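Setting the small table

December, by Brigitta Sutter

Since we moved to Stuvside I have wanted to write something about the children's places at table. At home in my parents' house there was no such thing. The children sat with everybody, ate from the same heavy plates and were told to keep their elbows in. My husband Remo thinks this was perfectly good. I think so too, on most days, but our daughter is four and has her own opinion, and her opinion is purple.

It began with the placemat. My sister-in-law brought it on a Sunday, rolled up in a bag with oranges, and it is a cloth one with the name ELSA in large letters, and snowflakes. For those who have no small children: this is the ice queen from the film. I had planned plain linen for the whole house, in the colour of oats. I had even ordered it already, 60 francs with the postage. The linen is still in the cupboard.

What I have learned is that a strong colour underneath makes everything else easier. On the oat linen our cream plate looked tired. On purple and pink it looks clean and friendly, and I stopped searching for a new one. I had looked at a set from Ivetti for a long time, very pretty, with a hare, but it was for six persons and we are three.
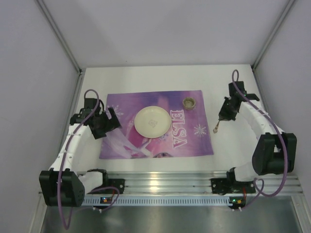
The small bowl is the piece I like best. I found one like it at the Cemuseck market, in a box under the table of a man who sold mostly door handles, and he wanted two francs for it. It holds a few raisins or a spoon of apple sauce, not more. When a child has a big bowl she fills it to the top and then she is sad in front of it. With the little one she can ask for more, and asking for more is a nice thing to do at a table.

Remo Hauser (yes, we kept both names, the letter box is full of letters) measured the mat against our table, which is 864 millimetres deep, and told me there was enough room for two mats facing each other. So now I think about a second one for guests. It will not be linen, I suppose.

Some practical things, as I was asked by two readers after my last post. A cloth mat makes creases. I iron it on the wrong side, with a thin towel between, so that the print does not suffer. I wash it at 30 degrees, never in the dryer. I lay it with the long side to the child, and the plate more or less in the middle, but she moves it so that the face of the queen can look out, and I have given up to correct this.
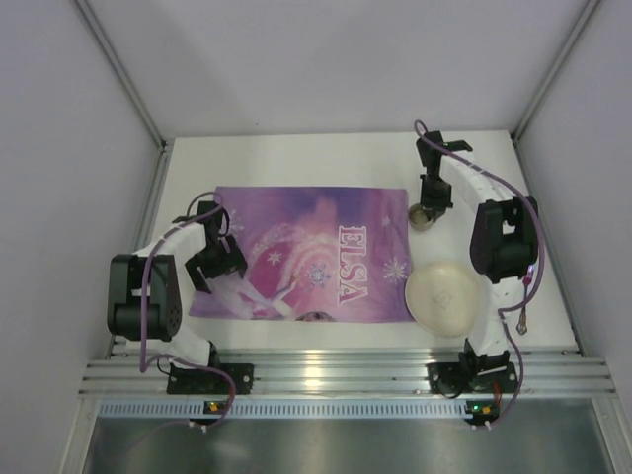

The ELSA cloth with the wide cream bowl and the little brownish cup.

For soup and porridge I put a wide bowl at the side of the mat and let her pull it where she wants it. A small cup can stand at the far side, where the sleeve does not catch it so easily. We had some wet mornings before I understood this about sleeves.

I also tried the non-slip sheet from Qudah, which you cut yourself and put under the cloth. It works well, but it smelled of rubber for almost 2 weeks and I aired it on the balcony. Now it lies under the mat at breakfast and I forget it is there.

Next time I will write about the bench, which is too high, and which Remo has promised to make shorter before the holidays. The saw is at his brother's.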